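Ticket: Reltlow wagon, 2.0 diesel, alternator not charging after battery change
Opened by: Janka Bartoš
Status: Closed 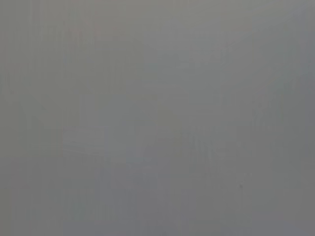

Attachment 1: gray, faint vertical streaks

July 30, 2018, first message
Hello, I have a problem with the charging on my Reltlow. I changed the battery myself and drove 900 km with no trouble. Then the red battery lamp came on at idle. It goes off when I press the gas a little. With the engine running I measure 12.3 volts at the battery, with lights on 11.9. The belt is tight and it was new in January. The alternator is a Vinamia, rebuilt one. I paid 1,231 for it together with the work, so I would not like to buy another.

Reply from Elfriede Aigner, Fellix parts support
Hello Janka, thank you for the clear numbers. Please do not change the alternator yet. Measure between the battery minus pole and the engine block, engine running and lights on. It should be under 0.2 volts. Then do the same from battery plus to the big bolt on the alternator.

Janka Bartoš
Minus side is 0.08, so this is good. Plus side is 1.6 volts. I measured 2 times, the same result.

Elfriede Aigner
Then the loss is in the plus cable or in the main fuse. Disconnect the battery before you touch the fuse box. Look under the fuse, the nut there gets loose when the cable is moved for a battery change.

Janka Bartoš
The nut I could turn by hand. The contact under it was dark, I cleaned it with fine paper and put a new Chauvin fuse. Now it is 14.2 volts at idle and 14.0 with lights and blower. The lamp stays off. Odometer is 1,833 km after the battery change, I write it for my notes.

Elfriede Aigner
Good values. Please check the nut again at the next oil change. I close the ticket.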